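Boards > House & Kitchen > Small Spaces
Print this page | E-mail to a friend
Search this board Go

Round table or square for a tiny dining corner?

evdokia_e
Moving in October and I get one corner by the window for eating. My sister swears by square because you can shove it against the wall. I keep leaning round – no corners to catch my hip on at 6 a.m.!

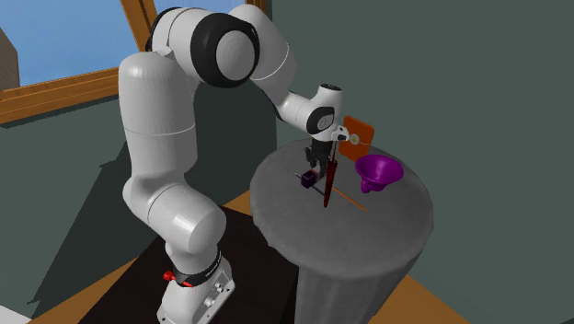
Budget is 200, and I'd want a pedestal base so two chairs tuck in all the way.

leungs_kitchen
Round, every time. We had a square Marnitum for years and I was bruised constantly.

chengen_lu
Gotta disagree. Round wastes the corner behind it, and you end up with a dead triangle full of crumbs. Square with a drop leaf, done.
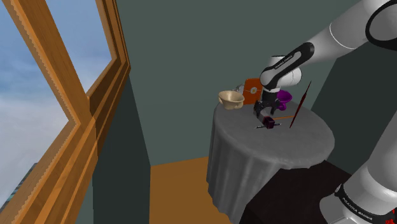

Also skip the long tablecloth, it'll slide every time somebody sits down.

evdokia_e
But I like a tablecloth (covers a cheap top)! Clips, maybe?

indira_s
Clips work fine. Mine were 2 bucks. And Cheng-en, you can vacuum a triangle, you know.

chengen_lu
You can. I don't – that's my problem with it.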